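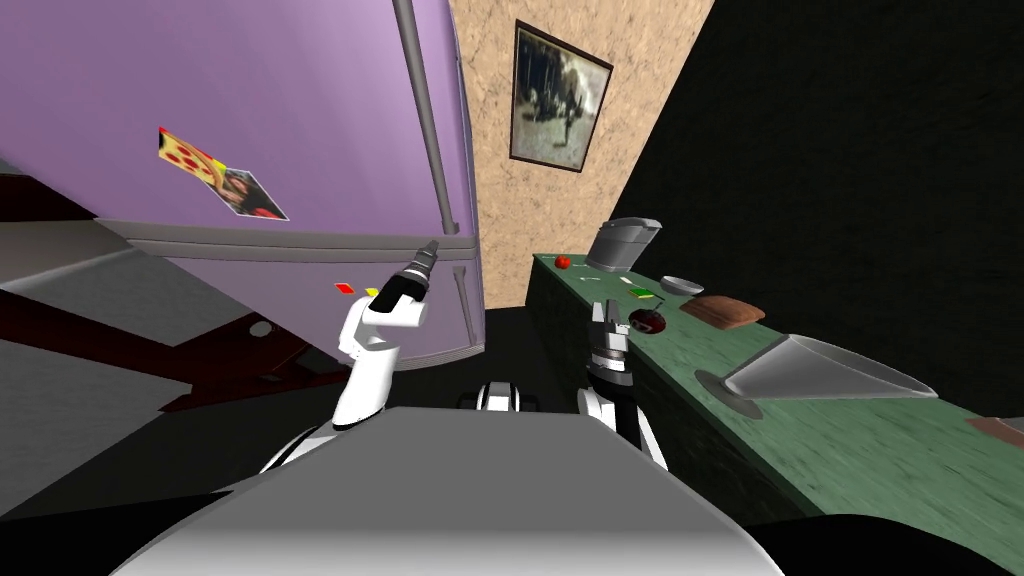
Old hand puppets clean up so well! I've been fixing up the cast of our homemade puppet theater all month (39 puppets, counting the two dragons), and these are the tricks I keep going back to.

Dust first, wash later. Pull a clean knee-high stocking over the nozzle of your vacuum, turn the suction down low and go over the fur in short strokes. The stocking catches loose eyes and buttons before they vanish into the bag. Half the time you won't need to wash anything after that.

If you do wash, test a hidden spot inside the sleeve. Red felt bleeds like crazy. I use cool water with a tiny squirt of dish soap, dab with a white washcloth, then dab again with plain water. No soaking if the head is papier-mâché or has cardboard in the mouth!

Dry them upright. Empty dish soap bottles are the perfect height for most sleeves, and you can weight them with a cup of rice so they don't tip over. Our biggest wolf took almost 12 hours with a fan going, so don't plan a show for the same evening.

Flat fur comes back with a soft toothbrush. Brush against the nap, then with it. For yarn hair, use your fingers and a lot of patience.

Musty smell? Put the puppet in a lidded tub next to an open jar of baking soda and leave it for a few days. Don't sprinkle the soda on the fur, I was picking it out of the goat's beard until April.

Mouth plates that have gone floppy can be relined with the plastic from a cheap folder. Trace the old plate, cut a hair smaller, round the corners and glue it in with fabric glue. Clothespins hold the edges while it sets.

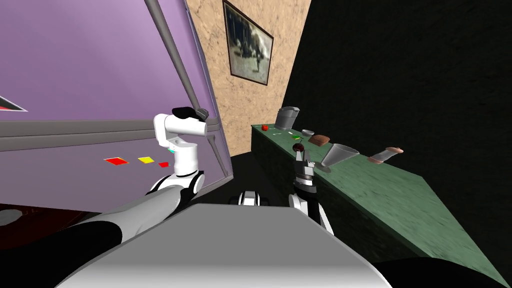
Algirdas Baranauskienė: I'd go easy on the clothespins, they left dents in the lips of my foam crocodile. Binder clips over a folded scrap of felt worked much better for me. And do the top jaw first, let it set overnight, then the bottom.

Oh, I love the felt idea, and I'm trying it on the second dragon tonight. Foam does mark more easily than fleece, so test one clip at the back of the jaw before you do the whole mouth.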